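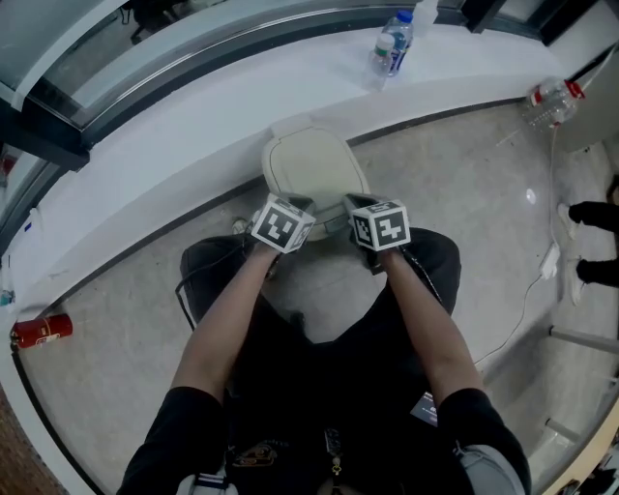

In der Gebäudereinigung reden wir ja gern über Quadratmeter, und die Toiletten lassen wir lieber weg. Dabei steckt gerade da die Handarbeit! Ein Deckel wird mit zwei Greifern ganz anders angefasst als mit bloßen Fingern: beide Backenpaare vorn an die Kante, die Unterarme lang nach vorne, und gearbeitet wird tief unten am Boden. Ich frage mich da immer zuerst, was der Rücken nach 90 Minuten sagt (der kommt in keiner Kalkulation vor).

Bei Hovon sind 18 Leute im Team, und seit dem 1. August steht in ihren Plänen eine neue Zeile: »Vormachen«. Bezahlt wird sie wie Putzen. Ob das fair ist, darüber haben wir letztes Mal ziemlich gestritten, bitte lest dazu noch mal den Text von Kettunen.

Zum Vergleich nehmen wir dann Gratar, da läuft das anders, mit Zulage und festen Pausen. Und achtet mal darauf, wie viel nebenher herumsteht, Flaschen auf der Fensterbank zum Beispiel, eine davon mit Sprühkopf. 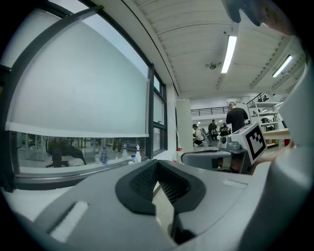 Aufgabe bis Dezember

Schreibt mir eine Seite: Wem gehört ein Handgriff, den man vorgemacht hat?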